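桌边的机械手：Amska套件试用记

2021-05-18

Losville的办公楼晚上八点以后基本没人，走廊灯调暗，保洁班从顶层往下做。Skaramthorpe公司想卖的东西，就是给这个时段准备的：一套装在桌边支架上的机械臂，配一只仿人形的手，产品名叫Amska。它不扫地，也不倒垃圾，目前只会几样桌面上的活：擦台面，把散放的杯子推到一侧，把轻的东西拿起来再放下。

我们借到一套，在编辑部隔壁的房间里用了两周多，也和两家正在考虑购买的单位聊过。这篇文章写的是装起来麻不麻烦、干得怎么样、花多少钱，以及哪些人现在可以考虑，哪些人最好再等等。

箱子里有什么

套件分两箱发货。大箱里是机械臂本体和支架，小箱里是手、控制盒、线缆、一包螺钉和一本薄薄的说明书。说明书有中文版，翻译得还算通顺，只有讲校准的那一章需要对照英文看，里面把“手腕零位”和“手掌零位”混着用，我们第一次就是在这里弄错的。

支架可以夹在桌沿，也可以单独立在地上。厂家推荐后一种，理由是手臂伸直时对桌沿的力不小，薄桌板会跟着晃。我们两种都试过，夹在一张旧书桌上时，手臂一加速，桌上的水杯就起波纹。换成落地支架以后没有这个问题，但支架占地方，旁边走人要绕一下。

从拆箱到第一次动起来，我们花了一个下午。拧螺钉和接线不难，时间主要用在校准上。校准时要用手扶着机械手，让它依次碰桌面的四个角，再碰中间一点，控制软件据此算出桌面的高度和倾斜。桌子一旦挪动，就得重来。熟练以后，这一步一杯茶的工夫能做完。

怎么教它干活

Amska有两种教法。一种叫示范，操作者戴上随附的手套，自己把动作做一遍，机械手跟着做，系统记下来。另一种叫编排，在软件里把现成的动作块拖到一条时间线上，比如“下压”“平移”“抬起”“回位”。

示范法上手快，没有编程经验的同事也能用。问题是人做动作时有很多自己意识不到的小毛病。我们有位编辑擦桌子时习惯在收尾处往自己身前带一下，机械手也照样带一下，结果海绵每次都停在桌沿外面一点。后来只好把那一段剪掉，用编排法补上。

编排法慢一些，好处是每一步都能改。下压的力度分成几档，平移的速度可以拉曲线。我们最后用得最多的是混合做法：先示范一遍，再到时间线上修。软件允许这样做，只是每次修改后要重新跑一遍安全检查，检查期间手臂会以很慢的速度空走全程，着急的时候会觉得它拖拉。

动作录好以后可以存成任务，按钮启动，也可以定时。厂家还提供一个任务库，付费用户可以下载别人做好的动作。我们下了几个，能直接用的不多，多数要按自己的桌子高度和大小重新调整。

擦桌子这件事

擦桌面是厂家演示里的主角，也是询价的人最关心的一项，所以我们在这上面花的时间最长。

先说干灰。桌面上的浮灰和橡皮屑，Amska处理得可以，路线走得匀，相邻两道之间有重叠，很少漏。它不会看哪里脏，只按路线走，干净的地方和脏的地方擦得一样久。软件里有个“重点区域”的选项，要人事先圈好。

再说水渍和咖啡印。刚滴上去的容易对付，隔夜的就要加压。压力调高以后，手指会把海绵往前推得皱起来，中间一段反而贴不住桌面。厂家的建议是换硬一点的海绵，我们照做后有改善，桌角仍然擦不透。手臂接近最大伸展时，手腕的角度受限，手掌没法放平，这是结构决定的，软件调不出来。

最麻烦的是桌上有东西的时候。遇到杯子，它可以先推开再擦，前提是杯子放在示范时的位置附近。遇到笔、回形针、充电线这类细小或软的东西，它会直接擦过去，把它们一起带走。厂家的手册写得很清楚，要求开始前清空桌面。对于真正的办公室来说，这个要求把能用的桌子去掉了一大半，剩下的是会议桌、公共餐桌、前台和实验台。

手和线

这只手是整套产品里做得最好的部分。手指能分别弯曲，握海绵、捏布边、扶杯子都有专门的预设。指尖的覆盖层可以拆下来洗，装回去要稍微用点力。用了两周多，关节没有出现松动。

走线就粗糙一些。线是外置的，沿着手臂固定，需要使用者自己留出余量。余量太少，手腕转到头会扯紧；余量太多，线会耷拉到桌面上。我们试了几次才找到合适的长度。厂家说后续会提供线夹，没有给出时间。对于要天天启动的设备，我们希望这件小事能由工厂解决。

声音方面，平移时几乎听不到，手腕快速翻转时有一阵短促的电机声，隔着一道门就听不见了。夜间使用没有问题，开放办公区白天用，旁边的人会抬头看。

安全和停机

控制盒上有一个红色急停按钮，拍下去以后手臂立刻停住并保持姿势，不会掉下来。碰撞检测默认开启，手臂碰到人的胳膊会停，停得比较及时，被碰到的感觉像有人轻轻推了一下。检测的灵敏度可以调低，我们不建议。

误停是有的。海绵在粗糙的桌面上阻力大，系统有时把它当成碰撞，任务就中断了，要人过去按一下继续。定时在夜里跑的任务遇到这种情况，会一直等到早上。软件可以发消息提醒，但如果没有值班的人，提醒也没有用。我们给厂家提了意见，希望能加一个“抬起后重试”的选项，对方答复说已经在做。

价格和服务

整套标价2799美元，包括手臂、一只手、落地支架和控制软件的基本版，任务库另收年费。负责本地销售和安装的是Acheampong公司，安装可以另外付费请人上门，也可以自己来。从我们的经验看，动手能力一般的单位值得花这笔钱，校准那一步有人当面教一遍，能省掉不少来回。

保修期两年，手的指尖覆盖层和线缆算耗材，不在保修之内。我们故意用客户身份给售后打过电话，问的是校准失败的问题，接电话的人能直接说出是哪一章写错了，随后发来了更正后的那几页。新版说明书今年一月已经印好，我们收到的这套里放的还是旧版。

和人工相比

一个人擦完同样大小的会议桌，用时不到Amska的一半，还会顺手把椅子推好。单看速度，这套设备没有优势。它的用处在重复：同一张桌子，一天要擦很多遍，每遍的要求一样，中间又没有人愿意专门守着。我们聊过的两家单位里，一家是共享厨房，另一家是做样品检测的小实验室，都符合这个情况。

共享厨房的负责人担心的是油污。我们用食用油做了个简单的试验，第一遍能把油推散，第二遍换了干净海绵才擦得掉，而换海绵这一步目前还得靠人。也就是说，厨房要用，旁边得有人每隔一阵来换。实验室那边更看重记录，每次擦拭的时间、路线和压力档位，软件都会写进日志，可以导出成表格。他们现在靠手写登记，补写的情况不少，对这一点兴趣很大。

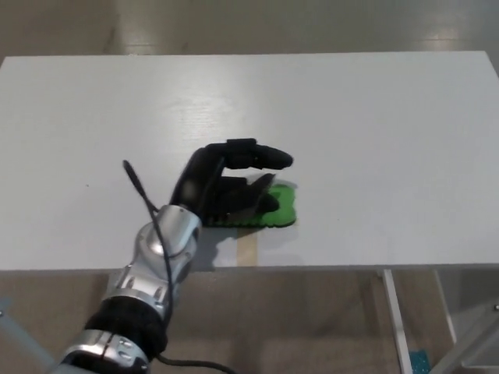
没有编程经验的人能用好它吗？
会用电脑做表格的人，学一两天就能自己录任务、改任务。校准最好请人带着做一遍，后面再出问题，多半是桌子挪过位置，重新校准即可。

维护并不复杂。每周用干布擦一遍手臂外壳，检查一次螺钉，把指尖覆盖层取下来清洗晾干。软件更新由使用者手动确认，更新以后原有任务会保留，但要重新过一遍安全检查。我们在试用期间更新过一次，有一个任务的回位速度变成了默认值，需要手动改回来。建议更新之前先导出备份，菜单藏得比较深，在“设备”下面的“存储”里。

搬动的时候要注意支架的配重。拆下手臂以前先断电，再按说明书把它折到运输姿势，否则肘部会突然下垂。我们搬过一次房间，两个人抬比较稳妥。

谁适合买

会议室多、桌面常空的单位，可以先买一套试试，放在用得最勤的那张桌子旁边。需要留擦拭记录的实验室，也可以认真考虑，日志功能在同价位里不多见。

普通办公室工位不合适，桌上东西太多。餐饮后厨要等自动换海绵的配件，Skaramthorpe说在做样机，没有公布价格。家庭用户我们不推荐，支架占的地方和校准花的功夫，换来的只是一张干净的餐桌。

我们给它打74分，满分一百。失分主要在误停、外置走线和旧版说明书上，前两项会直接影响无人时段的使用，最后一项向Acheampong索取新版就能解决。试用的这一套下周寄回，编辑部的会议桌继续由值日的同事擦。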